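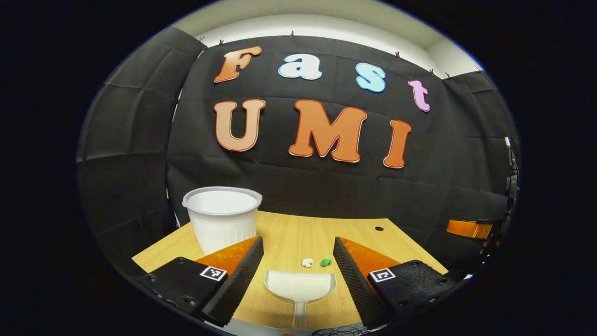

Okay, so you want to record your own cleanup demos! I do mine in batches of 50, and I save after each one (I once lost 113 in May — ouch).

Put the dustpan and cup back in their usual spots, then move the small pieces somewhere new. Keep both markers on the gripper in view the whole time. Close the jaws slowly, pause, and carry on. If you fumble, keep the take and tag it "retry" — my model got better once I left those in.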